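The Woman Who Rents Out Dinner

Effie Nisbet would like it known that she has never stolen a lemon. "Borrowed," she says. "From a hotel lobby. In August. And I put it back, so I don't know why people bring it up."

I hadn't brought it up. I had asked how she got started.

Nisbet runs the prop room for the Vundale Players, which means she feeds people who aren't hungry with food that isn't food. In a building that used to sell carpet, she keeps 200 pieces of pretend dinner: hams, loaves, a wedding cake with one good side. Other theater groups rent from her. They return things late and, she says, "with gravy on them, which raises questions."

Her first show was a family drama with a long breakfast in the second act. The director wanted real eggs. By the end of the first week the cast wanted a different director. "Eggs under stage lights have a personality," she says. "I went home and made some out of house paint and a shower curtain. The critic at the Teslow paper said they were the most relaxed thing in the production."

She still has the clipping. She still has the eggs, too, and she made me hold one.

What makes a good fake? Nisbet has opinions, and she had plainly been waiting for somebody to ask. Shine is the enemy. Grapes should never be washed before a show, since a little dust helps them. Bread is easy and cheese is impossible. "You can't fake a soft cheese. I've tried. It looks like a bar of soap that had bad news."

Fruit she mostly buys, and she isn't proud about where. Half of it comes from toy shops. From row M, she says, a toy banana is a banana, and anybody in row A should have sat farther back.

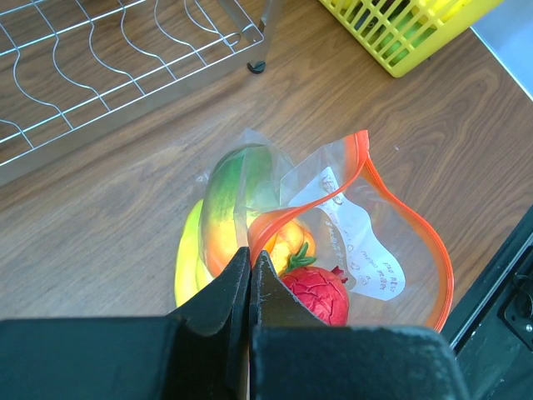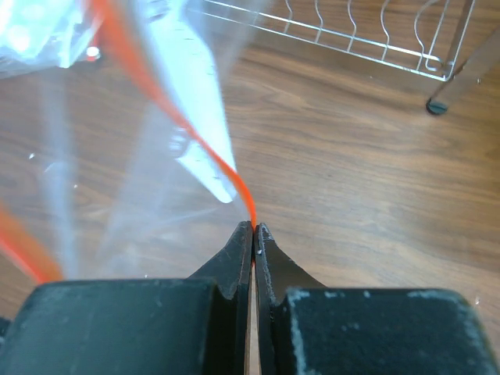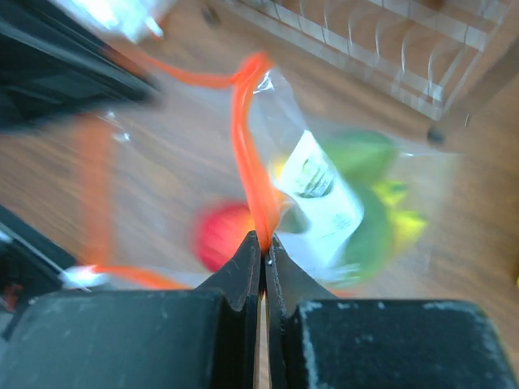
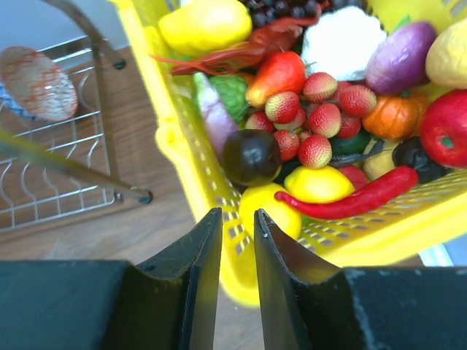

Toy fruit in a zipper bag, first picture; a fuller load in the yellow basket, last.

The trouble is actors. They pick things up. Jaqueline Hinojosa has played mothers, duchesses and one ghost for the company, and by Nisbet's count she has bitten two pears.

"One pear," says Hinojosa, when I call her. "The other was an apple, and it was painted beautifully, so I consider that a review." She adds that nobody warned her about the apple. Nisbet says there was a sign.

There is now a larger sign.

Money comes up eventually, as it does in every carpet store. Last year's rentals brought in $4000, most of which went to the roof. Nisbet was offered a job with Escobar, a display company that dresses kitchens for furniture showrooms, and she lasted one afternoon. "Every bowl had green apples in it. Every single bowl. I asked who lived there and they said it was aspirational."

She is busy now with a banquet scene for a play about a king who can't finish anything. It calls for a roast swan. She has a goose from an old Christmas show and a length of dryer hose, and she wouldn't let me see how the two were getting along.

On my way out she asked whether I'd eaten. I said I hadn't. She looked around the shelves for a moment, then sent me to the diner across the street and told me to skip the pie.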